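3.2 Work surfaces in the shared rooms

The second part of the study looked at how tenants of small offices share tables when no rule is written down. We visited two buildings in Vevmont, Brilgate and Girard, and stayed in each of them until the end of July. In both buildings the tables belong to the owner, and the tenants may put on them what they need for their work. Our interest was in the moment when one person finishes and another one wants to begin.

In Brilgate the tenants often kept a personal layer between their work and the table, such as a cloth, a tray or a board (Figure 2). When the layer was left in place, other tenants understood the table as taken, even if the person was away for a long time. Only three tenants told us that they had ever moved a layer which was not their own.
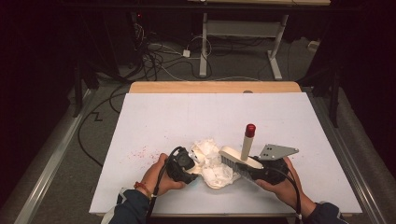
Figure 2. A white board laid flat on a wooden table.

In Girard the habit was different. The tenants there cleared the table completely at the end of each task, and a table with nothing on it was free for anyone. Six of the tenants said they had learned this from Annick Charbonneau, who rented the first room in the building. They described her way as strict but easy to follow.

We do not claim that one habit is better. The Brilgate tenants lost less time in preparing their work, while the Girard tenants had fewer disagreements about space. Section 3.3 treats the storage shelves, where the two buildings were more similar.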